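로봇동아리 소식: 8월은 '포장'의 달입니다!

여름방학에도 동아리방 불이 꺼질 날이 없네요. 봄 학기 내내 블록 쌓기만 하던 양팔 로봇 팀이 드디어 새 과제로 넘어갔습니다. 이름하여 온드함(Ondham) 프로젝트. 물건을 집어서 에어캡 위에 올리고, 감싸고, 옆으로 치워 두는 것까지를 팔 두 개로 해내는 것이 목표예요. 말로 하면 참 간단한데, 막상 조종간을 잡아 보면 에어캡이 얼마나 제멋대로인지 알게 됩니다. 살짝 밀면 같이 밀려가고, 세게 집으면 뽁 하고 터지고요.

벽지는 1학년 부원들이 골랐습니다. 후보가 여럿 있었는데 투표에서 압도적으로 이 물결무늬가 뽑혔어요. 배경이 복잡해도 물건을 잘 찾아내는지 보고 싶다는 것이 공식적인 이유이고, 예뻐서라는 의견도 꽤 많았습니다. 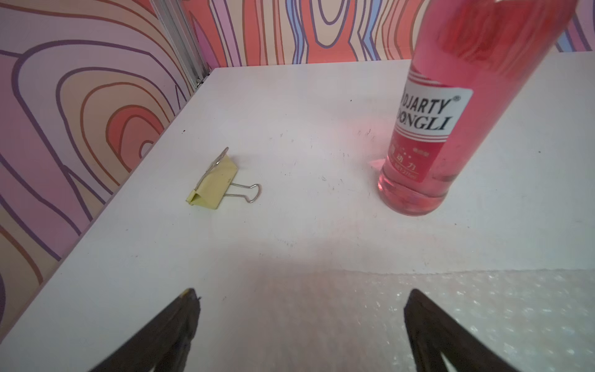

손목 카메라로 본 작업대. 노란 집게와 분홍빛 병, 오른쪽 아래는 에어캡.

이번 달 목표는 시연 200회 기록입니다. 학기 말까지는 최대 1000회까지 모아 보려고 해요. 한 사람이 30분씩 조종하고 다음 사람에게 넘기는 방식으로 돌리고 있는데, 집중력이 생각보다 빨리 떨어져서 이 정도가 딱 좋더라고요. 기록 파일은 트리디코(Tridico) 폴더에 올려 주시고, 실패한 시도도 지우지 말고 꼭 남겨 주세요. 나중에 비교할 때 정말 귀한 자료가 됩니다.

제일 어려운 물건은 역시 병입니다. 둥글고 미끄럽고 무게도 있어서, 손가락 각도가 조금만 틀어져도 빙글 돌아가 버려요. 그래서 요즘 연습의 상당 부분은 병을 눕혀 잡고 에어캡 쪽으로 가져가는 동작입니다.
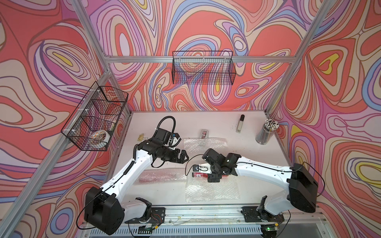 두 팔의 타이밍을 맞추는 것도 큰 숙제예요. 한쪽이 물건을 잡고 있는 동안 다른 쪽은 언제 다가가야 하는지, 어디서 기다려야 하는지를 두고 회의 때마다 이야기가 길어집니다. 지난번에는 칠판 한 면이 화살표로 꽉 찼어요. 그래도 이런 토론이 제일 재미있다는 부원이 많습니다(저도 그렇습니다!).

가을에는 길렉스(Gillex) 학생 로봇 대회 조작 부문에 2개 팀이 나갈 예정입니다. 한 팀은 포장 과제, 다른 한 팀은 책상 정리 과제를 맡아요. 책상 정리 팀은 아직 자리가 남아 있으니 관심 있는 분은 부담 없이 들러 주세요. 코딩을 해 본 적이 없어도 괜찮습니다. 조종부터 배우면 되고, 게임 패드를 좀 만져 본 분이라면 금방 익숙해질 거예요.

동아리방은 평일 오후 2시부터 열려 있습니다. 집에 남는 에어캡이 있다면 들고 오세요. 크기는 상관없고, 너무 많이 터진 것만 아니면 대환영입니다!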